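Fingers drifting sideways on small tabletop cell – replace, shim or leave alone?
Forum > Grippers and end effectors > Maintenance

deisy_condori
Original poster

I look after one bench cell: small arm, parallel gripper, wrist camera, pale tabletop, white wall behind it. It handles soft goods, mostly pencil pouches, and it's supposed to find the zipper and work along it. The cell is called Lurel because my boss names things.

Lately the closed fingertips land a little off to the zipper side of where they should be. It isn't much. On a rigid part I'd never have noticed, but fabric is a petty material and keeps score.

What I've done so far:
Re-ran the hand-eye calibration. Came out fine, which I took personally.
Wiped the camera window.
Checked the wrist bolts with a torque wrench. All good.
Looked at the finger mounting screws. Two of them had backed out a hair. Tightened them, got some improvement, still off.

The fingers are the original pair and they look like they've been dragged behind a truck. Cycle counter says 1166 since the last time anyone reset it, and the log doesn't say when that was. Do I order new fingers or is this something else?

usuga_bench
Member

New fingers. You've described worn fingers and then asked whether they're worn.

ykuroda_not_yolanda
Member

Disagree. Scuffed isn't worn. Scratches on the flats and the beveled edges are cosmetic until they change the tip geometry. Put a straightedge across the closed tips and look for light. If the tips are square and meet evenly, your fingers are ugly and healthy, like most of my coworkers.

How did you tighten those screws? If you did it with the fingers open and free, you may have clamped one in slightly crooked. Loosen both, close the gripper on a flat gauge at low force, then snug them up a little at a time, alternating sides.

deisy_condori

I tightened them with the gripper open. I'd like that struck from the record.

usuga_bench

I'll grant the screws. I still say new fingers. Once the surface gets polished on the edges the grip on cloth changes, and you end up turning the force up to compensate, and then you're pulling the zipper tape instead of the zipper.

ykuroda_not_yolanda

Then rough up the inside faces, or add pads. You don't throw out a boot because the toe is scraped.

usuga_bench

I have thrown out many boots.

pirnent_yesenia
Moderator

Before this becomes the boot thread again: Deisy, what are you using as the tool center point? A lot of people set it with the fingers open, at the midpoint, and never check it closed. If one finger travels slightly less than the other, the midpoint moves as it closes. You'd see precisely this, and calibration would come back clean every time, because the calibration never closes the gripper.

Easy test. Mark a cross on masking tape, bring the closed tips down over it, then rotate the wrist half a turn and do it again. If the tips land in the same spot, your center is good. If they land in two spots, half the gap is your error.

deisy_condori

Did the tape test. Two spots. Gap is visible without my glasses, and I'm not someone who should be measuring things without her glasses.

So, the plan for this afternoon:
1. Fingers off, clean the seats. There was gray lint packed in there, presumably years of pouch.
2. Refit on the gauge the way ykuroda said.
3. Redo the tool center closed, repeat the half turn.
4. Straightedge across the tips.

consuelo_a
Member

Clean out the slots in the fingers too while they're off. Fuzz collects in there and then falls out at the worst time. Ask me how I know. Also write the date and the counter reading in the log when you finish, so the next person has something to go on.

deisy_condori

The next person is me, but I take your point.

Finished around 4. Seats cleaned, slots cleaned, fingers refitted on the gauge, tool center taught closed. Half turn test now gives one spot. Straightedge shows no light between it and the tips, so the old fingers get to stay, over usuga's objection. I've ordered a spare pair anyway, to keep the peace.

Ran it on the black canvas pouch with the white grid, the one that's been giving me the most trouble. First stop is closed fingers against the fabric, right beside the zipper, force limit low, and I check from the wrist camera before letting it go any further.
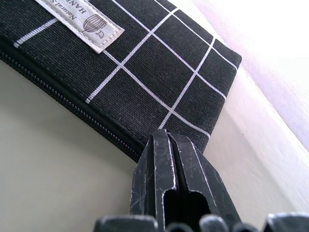 I left the force setting where it was, because changing two things at once is how I got a thread this long. If it drifts again by May I'll look at the gripper itself and see whether one side is lagging. Counter is reset and it's in the log, with a date, in ink.

usuga_bench

Keep the spares somewhere you can reach.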